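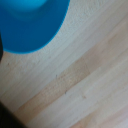 FOR IMMEDIATE RELEASE
18/03/2020

Ranley Print Room to Show Four Decades of Woodcuts by Osamu Murakami

RANLEY – The Ranley Print Room is delighted to share the news that its next exhibition, "Osamu Murakami: Harbor and Hill," will bring together 80 woodcuts and linocuts by an artist many of our neighbors already know from his long years of teaching evening classes on Cantero Street. The show is planned to open in May and will fill both the front gallery and the long upstairs hall, where the winter drawings hang now.

Murakami made his first print of the Hamis waterfront 39 years ago, and he has gone back to the same stretch of shoreline ever since, sometimes with a sketchbook and sometimes (as he cheerfully admits) with only a sandwich. The early prints are small and nearly all black. The later ones open up into grays and greens, and a few of them run wider than a kitchen table, so we have had great fun working out how to hang them!

"I never thought of these as belonging together," said Murakami. "Then Demetrius laid them out on the floor and I saw the same hill over and over, and I was glad to see it."

Demetrius Ridgeway, who organized the exhibition, spent much of last year visiting the artist's studio and going through his flat files, a collection of 432 sheets, counting trial proofs. Visitors will find 59 prints that have never been shown in public before, along with several of the carved blocks and a case of sketchbooks.

"Osamu writes notes to himself in the margins, about the weather or which ink he ran out of," Ridgeway said. "We decided to leave those margins showing, and I hope people will take the time to read them."

An illustrated catalog is being published by Jodeck Press, with an essay by Ridgeway and a conversation with the artist. It will be sold at the front desk and by mail.

The opening date and visiting hours will be posted at the Print Room entrance and sent to everyone on our mailing list. Admission is free.

Press contact: Demetrius Ridgeway, Ranley Print Room

###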